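Softener regenerates on schedule but scale still forms on the basin and taps

Home > Plumbing and water > Water treatment
Posted 10 May 2024
3 replies

Pallavi Bhatt

We moved to Mutdale in December and the house came with a Stendum metered softener under the kitchen sink. It is a single cylinder, eight litres of resin, block salt. The display works, the salt goes down and I hear it regenerate at night.

For the first part of each cycle the water feels soft and soap lathers properly. After that, scale starts to appear on the bathroom taps and a white ring forms in the basin near the waste. Then the unit regenerates and the water is fine again.

Indamen, who supply our water, give the hardness for this postcode as 16 German degrees. I checked the kitchen drinking tap, which is plumbed ahead of the softener, with a Tomar drop kit and got the same figure. The display shows 2,433 litres between regenerations. I have not changed any of the settings, as we have no manual.

Is the resin worn out? I have been quoted for a new charge of resin and would like to know whether it is needed before I agree to it. I would also like to know how to get the existing scale off without damaging the basin.

brineline

The volume is set too high for your water. The resin may well be sound.

A metered softener does not measure hardness. It counts litres and regenerates when the counter reaches zero. The starting number is worked out from two things: how much hardness the resin can hold and how hard the incoming water is. If either is wrong, the number is wrong, and the unit has no means of knowing it.

Working for your unit:

Resin volume: 8 litres
Working capacity: 50 g of hardness per litre of resin, as calcium carbonate, at an ordinary salt dose
Total capacity: 8 x 50 = 400 g
Incoming hardness: 16 German degrees x 17.8 = 284.8 mg per litre
Volume treated: 400,000 mg / 284.8 = 1,405 litres

Set to 2,433 litres, the softener runs for more than a thousand litres with the resin already spent. During that time you have hard water, or near enough, which matches what you report. Working backwards, your present figure would be right for water at 164 mg per litre. Either the installer used a figure for another area or somebody lowered the hardness setting to save salt.

Things to do, in this order:

1. Find the hardness setting in the menu. Check which unit it uses before entering anything. Some controllers take mg per litre, some take German degrees, some take French or Clark degrees. Entering 16 in a controller that expects French degrees will give you very nearly the fault you have now.
2. Enter the correct figure and confirm that the displayed volume drops. Allow for a reserve if the menu has one. The figure of 1,405 is before any reserve is taken off.
3. Start a manual regeneration so that the counter and the resin begin from the same point.
4. Test the softened water the next morning, then again when the counter is nearly down.

If the second test in step 4 is still soft, keep your money. If the water goes hard well before the counter runs out, the resin has lost capacity or is not being brined properly, and the quote is worth another look. Check the brine side first. A partly blocked injector looks exactly like tired resin and costs very little to clean.

Salt use will go up, because the unit will regenerate more often.

Tarn_Side

Agree with the above on the settings. On the basin, since that part was missed.

Scale is mostly calcium carbonate and any mild acid will dissolve it. Citric acid is the one I use: one level tablespoon of powder in half a litre of warm water. Lay kitchen paper soaked in it over the ring, leave it for fifteen minutes, then lift it off and rinse. Repeat if needed. Several short goes are better than one long one, particularly near the waste, where acid will attack the plating if it is left to sit.

For the wiping, use a microfibre cloth with a looped pile. The loops hold the loosened grit instead of dragging it over the glaze. Do not use the green side of a scouring sponge. Glaze is hard but it can be dulled, and dull glaze takes up scale faster than polished glaze does.

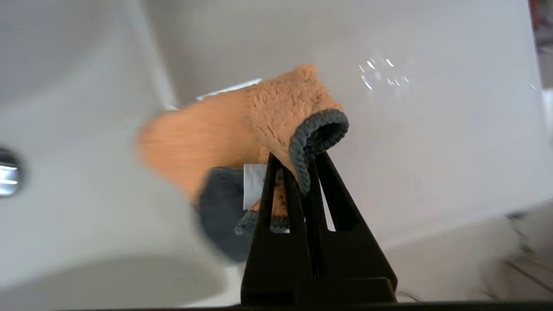

Orange looped microfibre cloth against the white of a ceramic basin.

Rinse the cloth in plain water afterwards. No fabric softener in the wash, as it coats the fibres and the cloth stops picking anything up.

Other surfaces:

Chrome taps: citric acid is fine for short contact. Rinse and dry.
Brass or coloured finishes: read the maker's sheet first. Many are lacquered and acid gets under the lacquer at any scratch.
Marble, limestone, travertine: no acid at all, including vinegar. The stone is the same mineral as the scale.
Cement grout: wet it with plain water before you start and it will take up less acid.
Tap aerators: unscrew, soak in a cup of the same solution, rinse from the back.

Never use any acid with bleach or straight after it.

Even with the softener working correctly you will get some marks. Softened water still carries dissolved salts and leaves a film when it dries. That film wipes off with a damp cloth. If it will not wipe off, it is scale and the softener needs looking at.

stopcock_and_co

Could be the bypass valve. Ours was weeping through and we had hard water for months.

To expand on that, as I was asked to by message. There are normally three valves at the softener: inlet, outlet and bypass. With the unit in service the first two are open and the bypass is shut. If the bypass does not close fully, some raw water goes round the softener and mixes in downstream.

The way to tell it from a wrong setting is timing. A leaking bypass gives you a raised reading on every test, right after regeneration included. A wrong volume gives you good water at first and bad water later. Yours sounds like the second, so I would do the settings first and leave the valve alone unless the early test is off.

Take samples from the cold bath tap or the basin cold, and run it for two minutes before filling the tube. Don't test from the hot side. The cylinder holds old water and you will be measuring last week. Check too that the bathroom cold really is on the softened supply. In some older houses the upstairs cold was left on its own branch from the main, and a softener fitted later in the kitchen never reaches it.
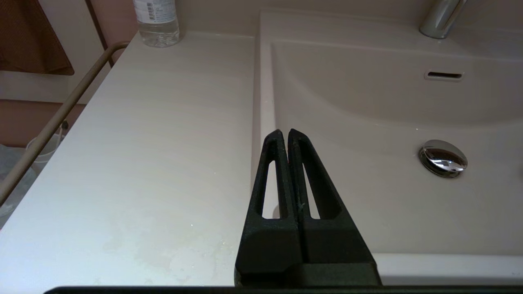
How often should the softened water be tested once the setting is right?

Test it every six months, late in the cycle when the counter is low, and again whenever the supplier changes the published hardness for your area. Write the reading and the remaining litres on a label inside the cupboard door, so that the next test has something to be compared with.

Pallavi Bhatt

Thank you all. The menu is in French degrees and was set to 16, so the unit mistake was the cause, or most of it. I converted our figure and entered 28.5. The display has come down and I have started a manual regeneration for tonight. brineline, your sum and the display differ by a small amount, which I take to be the reserve.

I have put off the resin quote until I have a late-cycle reading from the bathroom cold. Citric acid is on order.

brineline

28.5 is correct. The small difference will be the reserve, yes. Post the late reading when you have it, with the litres remaining, and say whether any salt bridge had formed when you opened the cabinet — it is worth pressing the blocks down by hand while you are in there.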